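The Card Task

The club met in the room past the loading door, and the arm was already under power when the narrator of the log came in. The log had one narrator per session. It was kept in a shared file, in the order of the sign-up sheet, and the rule was that whoever kept it wrote down what was done and left opinions to the end. This session fell to the second-year student who had joined in December and who had so far kept the log once, badly, by forgetting to save it.

The task was the card task. An organizer made of cardboard stood on the table with picture cards in its front compartments. The hand had to reach the organizer, close on one card, lift it clear of the partition, carry it to the near side of the table and lay it down face up. The rules of the Jurnelstead meet allowed 2 minutes per attempt and 15 attempts per team. A card dropped outside the organizer ended the attempt. A card bent past use ended it too, and cost the team a card.

The team from Wollthorpe had entered the year before and placed seventh, in a field of nine. The post-meet report gave the cause as grip width. The student had read the report four times and did not believe it. Grip width was a number, and a number could have been changed in the parking lot.

"Start from home," said the team lead. "Then approach at low speed. Then we look."

The arm went to home. It came off home and moved over the table at low speed, and they looked.

The trajectory was called Csizmadia. All the trajectories were called after entries in an old telephone directory that had been in the room when the club got it, and the rule for picking one was to open the directory and put a finger down. Csizmadia was the fourth approach written that spring. The first three came in from above and had each worked on the simulator. On the table they had each come down on the partition, because the partition was thin and leaned, and the simulator had it upright.

Csizmadia came in flat. It brought the fingers level with the tops of the cards and advanced until the fingertips were past the front row, then dropped the wrist a small amount and closed. The small amount was the part under discussion.

"Seven millimeters," said the lead.

"It was seven last week."

"Last week it was seven from a different zero."

The student wrote down: wrist drop 7 mm, zero redefined, see previous entry. There was no previous entry. The student went back and made one.

The first run of the evening closed on air. The fingers stopped short of the cards, came together, opened, and the program reported a successful grasp. The program reported a successful grasp whenever the fingers reached the commanded position, and they had. The student wrote: run 1, no contact, reported success. The lead read it over the student's shoulder and said to put the word success in quotation marks. The student said the program did not use quotation marks. It was left as it was.

The second run touched a card and pushed it back against the partition. The partition moved with it and then moved back. Run 2, contact, no grasp.

Before the third run they stopped and talked about the hand. The teammate at the far side of the table wanted to leave the wrist alone and change the angle of the approach by 2 degrees, toward the person seated there. The lead wanted to change one thing at a time and had already chosen the thing. The argument was carried on in level voices. It had been carried on in the same voices in April, about a different trajectory, and the file had both positions in it nearly word for word.

"Hold it there," the lead said, and the arm was held.

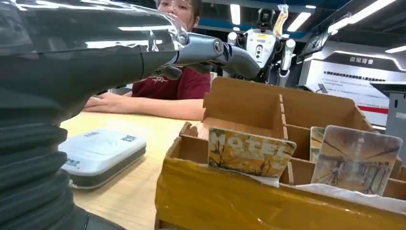 The hand held in the air on the approach to the card organizer.

With the arm stopped, the distance could be taken with a ruler, and it was. The ruler went in from the side. The lead read the number aloud, the student typed it, and the teammate at the far side read it again from a lower angle and got a different one. They took the reading a third time. It agreed with neither, and they used the mean.

The student was given the task of writing down the cards. It was something to do while the offsets were being edited. The one at the left of the front row said HOTEL in big pale letters. The middle one was mostly hidden. The one at the right stood with a tilt to it, and the drawing on it was done in brown and gray like a sketch. The student wrote: target, right card. Then, after some thought: HOTEL not to be attempted until right card is repeatable.

"Why not the hotel?" said the teammate.

"It's on the list for later."

"Who put it on the list?"

The student said that the log did not record that.

At Jurnelstead the judges drew the target card from a bag. A team could not choose. The lead knew this, and had decided that one card repeated until it was dull was worth more than three cards attempted. The teammate knew it as well and had decided otherwise. The student kept the log and was not asked, and thought privately that the judges would draw the hotel. There was no basis for this. The student did not write it down.

Run 3 used the new offset. The fingers went past the front row, the wrist dropped, and the hand closed with the card in it. The card came up. It rose until its lower edge was level with the top of the partition and caught there, and the arm kept going, and the card stayed. It slid out of the fingertips and went back into its compartment at a steeper tilt than before.

There was a silence in which the cooling fan could be heard.

"That's a grasp," said the teammate.

"That's a grasp and no lift."

"It's the first grasp."

The student wrote: run 3, grasp, no lift. The column for remarks was free text. Under remarks the student put: first.

They raised the lift height and ran it again. Run 4 had no grasp. They had changed only the lift, and the lift came after the grasp and could have had no bearing on it. The lead looked at the two sets of joint values side by side for a long time. The difference was in the organizer. The card in its steeper tilt leaned out of reach, and the arm had gone with complete accuracy to the place where the card used to be.

It was the student who said so. It came out as a question, since the student had not been in the club long enough for statements. Was the report from last year about the grip, or was it about where the cards were standing when the grip got there?

The lead opened the report. It gave grip width for every attempt, to a tenth of a millimeter. It gave force, speed and the temperature of the motors. It did not give the position of the cards. The cards had been set up by hand between attempts by whichever team member was nearest, and the report had no field for that.

"We need to find the card before we close," the lead said.

"We need a camera step," said the teammate, who had asked for a camera step in February.

The lead said that this was so. The teammate did not mention February. It was in the file.

They opened the directory and put a finger down, and the new trajectory was called Prukitach. It had one line in it by the end of the session, and the line was a comment. It said: look first. Below it the lead pasted the whole of Csizmadia, unchanged, to be taken apart later.

The arm was sent home and powered down. The student read the log back from the top, corrected one unit, and came to the part reserved for opinions. Earlier keepers had used it for complaints about the chairs. One had written that the hand was beautiful and had then struck it through, though the file kept struck text and it could still be read.

The student wrote that four runs had been made and one grasp obtained. The student wrote that the right card should be left at its present tilt until the next session, so that there would be one difficult case to start with. Then the student saved the file, checked that it had saved, and saved it again.

When the lights were switched off the teammate was still at the table with the ruler, taking the distance to the hotel.

Text copyright the author, Saturday, May 16, 2026. All rights reserved. Contact – Back to top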